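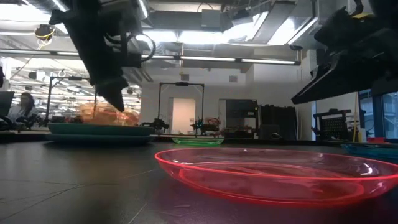 Print | E-mail

Picnic plates: your questions

I get more post about plates than anything else I write about, which still tickles me! So I've gathered the usual questions in one place. My own lot is a proper jumble of colours (I gave up on matching sets years ago) and I like them best spread out on a dark table, with a big red see-through one at the front, a bright green one behind it and a couple of teal ones stacked to the side.

Do they have to match?
Not at my house. Rosário Marinho, my neighbour in Willelcombe, gives each grandchild a colour and it stops the squabbling over whose is whose.

Can I put plastic plates in the dishwasher?
Check underneath first. If there's no symbol I wash by hand, warm water and a soft cloth – scourers leave see-through plastic cloudy and I've never managed to get it clear again.

How many should I buy?
I keep 18, which does us for a birthday with a few spare for cake.

How do you store them?
Stacked by size, biggest at the bottom, with kitchen paper between the see-through ones. Mine go up in the loft in October and I always forget one in the picnic bag.

Search this site Go

Recent items
Beakers that don't tip over
Packing a hamper for two
Tablecloth clips, tried in the wind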